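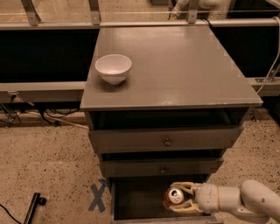

Furniture Sorting and Refresh Helpers Wanted – Olton Reuse Workshop

Do you like old dressers, nightstands and the odd things people leave in them? Come work with us! Mellik takes in used bedroom furniture, gets it back into decent shape and passes it on to households that are setting up a new home. We moved 861 pieces through the Olton workshop last year, and since February the deliveries have been coming in faster than ever. We need 4 more people on the floor.

What you'll be doing

You'll start with the pieces as they come off the truck. Every drawer gets opened and emptied, right down to the bottom one (soda cans, bowls, buttons, birthday cards – you'll see it all). Cans go to recycling, dishes go to the kitchenware shelf, and anything personal goes in an envelope with the piece number on it.

Then comes the part most of us like best. You'll check that drawers slide and knobs are tight, look over the top and front edges for chips and scuffs, and decide with a teammate whether a piece needs a full coat of paint or just a touch-up. Gray three-drawer nightstands are our most requested item, so you'll get to know that size very well!

Who we're looking for

No furniture experience needed, we'll teach you sanding, filling and painting. You should be OK with standing on a concrete floor for most of a shift and lifting one end of a dresser with a partner. A good eye for small damage helps a lot, and so does patience with sticky drawers.

Hours and pay

Shifts are 4 hours, mornings or afternoons, and you can take two in a day if you want. Pay is $66 per shift plus lunch – the kitchen next door at Plunus cooks for both teams and the soup is great. Gloves, masks and aprons are provided.

How to apply

Stop by the front desk at 492 Szekeres Street and ask for a form, or drop off a short note telling us which shifts suit you. Applications are open until May 2, 2025. Everyone who applies is welcome to come try a shift first, paid like any other.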